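Small parts, big mats: keeping track of the tiny stuff

I love taking things apart. Clocks, can openers, the old coffee grinder from my aunt's kitchen, you name it! What I used to hate was the crawling around afterward with a flashlight, hunting for one little washer. A few cheap habits fixed most of that.

Start with what you work on. A dark mat on a light table is my favorite thing in the whole workshop, and mine was a leftover piece I cut down with scissors. Bright metal shows up on it beautifully, and screws don't skate off the way they do on a bare tabletop. For black screws, flip the idea and lay down an old white pillowcase.

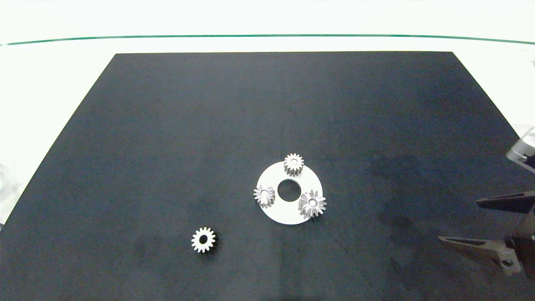
Photo: Groswood Workshop Notes

Next, raid the kitchen. Muffin tins are wonderful! One cup for each stage of the job, filled left to right, then emptied right to left when you put it all back together. Egg cartons do the same and they close, so you can stop for dinner (or for a week, in my case).

Springs get their own trick. Open anything springy inside a big clear plastic bag with both hands in there too. It feels silly and it works so well. I've caught 3 this way since January.

For greasy parts, a drop of dish soap in warm water and an old toothbrush will do nicely. Put a tea strainer over the drain first, please! Dry everything on a towel and leave it overnight before oiling.

And label as you go. Masking tape, a pencil, two words. "Left side" is plenty.

Posted 1 May 2021 in Workshop, Cleaning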